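Dye lot different from first skein, what can I do with the blanket?
Fiber and Clay Corner > Color questions

plumtree_23
Hello all, I hope this is the correct section. 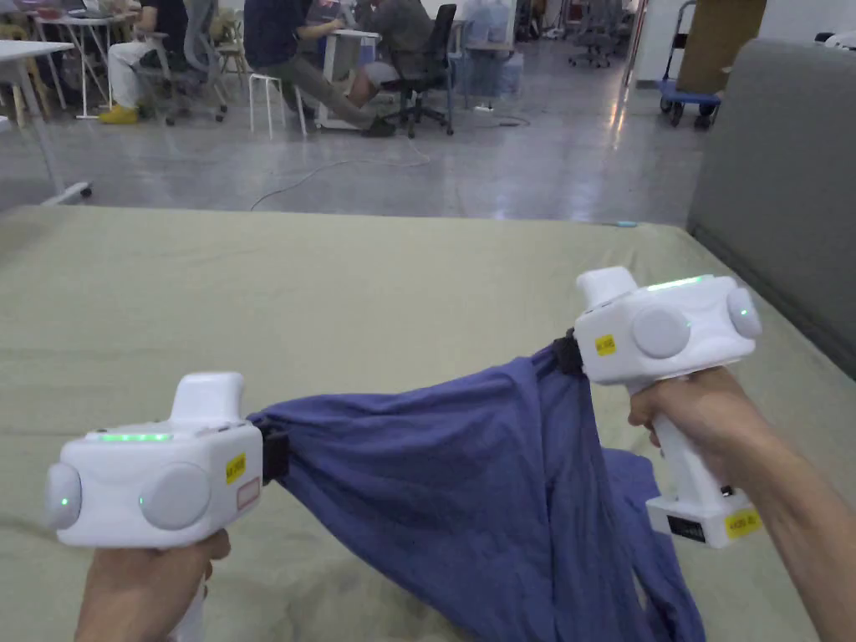
I am knitting a baby blanket in Skerkano cotton, and after the first 16 rows of the border I started a new skein which is clearly from another dye lot. The label says the same color number. In the shop the two looked equal to me, but at home by the window one is more gray. The color I want is close to the crumpled cloth in my photo, a blue with violet in it, and against the sage green the old skein looks right and the new one looks tired. My question is, should I unravel and alternate the two skeins, or dye the finished blanket in one bath? I have never dyed cotton before.

ottoline
Alternate. Two rows from the old, two rows from the new, and carry the yarn up the side. I did it for a whole cardigan and my own sister could not find the place.

mudandwool
I do not agree with ottoline for this case. Alternating works when the lots are near each other. If one is gray and the other is not, you get faint stripes, and on a plain blanket they show. I would use the gray one only for the border, all four sides, so it looks planned.

ottoline
Faint stripes on a blanket for a baby are not a tragedy, mud.

mudandwool
No, but she asked!

plumtree_23
Thank you both. The border idea is nice, but I have only one skein of the gray, 100 grams. Will it be enough for four sides? The blanket is a square and I am making the border in garter stitch.

mudandwool
Weigh the part you have already knitted, then you know how much one side eats. Please do this before you unravel anything.

kettle_blue
About the dyeing: you can overdye cotton, but the difference between the skeins will stay under the new color. It gets smaller if you go darker. I used Danzer powder in December for some curtains and the result was good, only much more navy than the picture on the packet. Knit a small swatch with both yarns and dye that first. Also, wash it many times before a baby has it near the mouth.

ottoline
Danzer bled on me for weeks. I would not use it for a baby thing.

kettle_blue
Did you use the fixer? It is sold separately.

ottoline
I did not know there was a fixer.

plumtree_23
I weighed it. One side takes 23 grams, so four sides make 92 and I have 8 left for the corners and the ends. It is tight, but I will try. I also wrote to the shop in Ballent to ask if they still have the old lot for the middle part.

landis_loops
If Ballent says no, send me a message with the lot number. I have 2 skeins of the blue-violet in my cupboard, bought before they changed the labels.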